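Skurnance evaluation group: minutes, January
Item 3. Pondevov simulation kit, trial licence
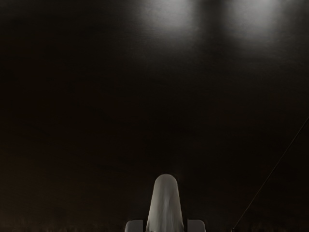 Morikawa asked whether the glare on dark surfaces could be switched off per run, as the grasp scores were of little use without a comparison. The supplier, Skokgate, has confirmed that light settings are held in the run file and can be edited.

Trial to date: 976 runs logged, 30 rejected for missing settings. Rejected runs to be repeated before scoring.

Agreed: licence extended by 6 weeks. Price for three seats to be requested in writing.

Item 4. Storage of run files. Deferred to the next meeting.

Meeting closed 15.40.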